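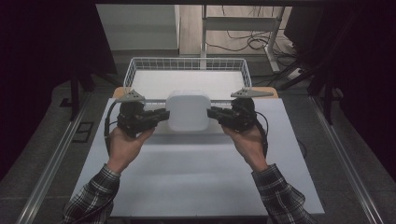

Skeda (film)

Skeda is a crime drama film about a safecracker who takes one last job in a port town. Produced by Dustidard and distributed by Kjærgaard. Running time 114 minutes. Shot in colour, with the prison flashbacks in black and white. It's been available on and off on streaming services, mostly in Canada and Australia, and the catalogue listing changes fairly often.

Plot

A retired safecracker, known only as the Clerk, lives above a closed bakery in the harbour town of Bostov. His niece owes money to a shipping agent. The agent offers to cancel the debt if the Clerk opens a vault in the old customs house before the building gets torn down. He says no, then yes.

He puts together a crew of 4, including a former customs guard who still has a key to the side gate. The first half of the film is mostly preparation - buying tools, watching the guards change over, arguing in a parked van. On the night of the job the vault opens without trouble but holds only paper: ledgers, stamped cards, a list of payments going back 30 years. The agent's name is on most of them.

The crew splits over what to do next. The guard wants to sell the ledgers back. The niece, who has followed them to the customs house, wants them handed to a newspaper. The Clerk hides the cards in the bakery oven and goes to meet the agent by himself. The last scene has the niece lighting the oven, and it isn't clear wether the cards are still inside.

Title

The title is the name printed on the stamped cards found in the vault. No character says it out loud. Early publicity used the working title The Customs House.

Production

Filming took 16 weeks, mostly at night and mostly in winter. The customs house exterior was a disused grain office, the interior a set. The vault door was built for the film and weighed enough that the studio floor had to be braced. Rain held up the harbour scenes and two of them were rewritten to take place indoors. The bakery was a real one, closed for the season.

The flashbacks were added late, after a test screening where viewers couldn't follow how the Clerk and the guard knew each other. They run a few minutes in total. No dialogue in them.

Music is sparse. Solo accordion over the opening, then nothing until the vault scene.

Release

Opened in cinemas in October, in a small number of theatres, and moved to home rental the following spring. The rental version is the same cut as the theatre one. A longer cut was shown once at a festival and hasn't been released. It reportedly has more of the niece's story and a different final shot.

Subtitles vary by region. Some services list the film under crime, others under thriller, and at least one has it in the family catagory, which is an error.

Reception

Reviews were mixed to good. Critics liked the vault sequence and the van arguments; several found the middle slow and the agent thinly written. The ending divided audiences. Some took it as proof the cards were burned, others pointed out that the niece is wearing the Clerk's coat and has something in the pocket. The film makers have not commented.

See also

Heist film
List of crime films set in port towns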